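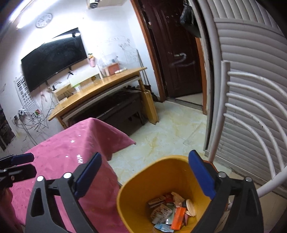
January, 4:50 pm, glue room

Second go at the hide glue, same batch of granules as last time, new pot. The old pot has gone to wherever Harish N. sends things he has lost patience with.

Soaked the granules in cold water over lunch. Recipe card says equal parts by weight, in handwriting I believe to be Unnithan's, although he denies it and says his sevens have a bar through them. Went with a bit more water than the card wanted. By the time I got back the granules had swelled up to something like frogspawn, which the book says is correct and which put me off my yoghurt.

Heated in the Flasby warmer. The dial on the Flasby is marked 1 to 7 and corresponds to no temperature known to science. With the probe in, setting 5 sat too hot and kept climbing, setting 4 was too cool, and a spot just short of 5 where Yolanda has scratched a line with a scriber was right where I wanted it. I spent the better part of an hour rediscovering Yolanda's line. It would be good if the line had a label. I have now put a label on the line.

Test joints: spruce to spruce, rubbed, no clamps. Maple to maple, clamped. One piece of the Plitanex board that Ayman wants to use for the jig faces, in case it would stick to anything at all.

Notes on each, before I forget:

Spruce went together beautifully. Grabbed within a few seconds of rubbing and would not be talked out of it. I had it a hair out of line and now it will be a hair out of line until the sun burns out, or until somebody applies steam.

Maple I fumbled. Glue had skinned over before I got the second clamp on, entirely my own fault for answering the door halfway through. Squeeze-out on one side, none on the other. I'd bet on a starved joint. Leaving it overnight anyway because throwing it out now would feel like admitting something.

Plitanex: slid straight off. Scuffed it with 50 grit, tried again, slid off slightly slower. Ayman, if you read this, please use screws.

Warmed the next lot of maple with the hair dryer first. Big difference in how long I had to move it around. The book mentions warming the parts on the page after the one I'd read.

5:20. Smell. Krishnan put his head in and asked whether something had died. I told him that strictly speaking, yes. He has asked that the door be kept shut during glue work, and I have asked for the fan that was promised when we moved the Warrier bandsaw out. We parted on good terms and I expect neither thing will happen.

Other business while the pot was hot:

- Brushes: the cheap ones shed. Picked seven bristles out of one joint with tweezers. The Erkow brush holds together but the metal ferrule is starting to colour the glue a bit grey, so it's off anything that will show.
- Fridge: leftover glue is in the jar with the red lid, second shelf. It looks a great deal like aspic. It is not aspic. Yolanda, this is mostly for your brother-in-law when he visits.
- Last week's strength samples: four of the five broke in the wood and one broke clean along the glue line. The clean one was mine. I've written the result up in the main book in very neat small printing.
- Thermometer probe wants a new battery, display going faint.

For tomorrow: break the maple. Try the 20 per cent extra water mix on the spruce and see how much longer it stays open. Ask Unnithan what the second number on the card means, the one with the circle around it, as he is still the only suspect.

Don't reheat this batch more than once. It was getting thin and a bit sad by the end, and so was I.

Pot off at the wall, 6:05. Checked it twice, then went back from the car park and checked it again.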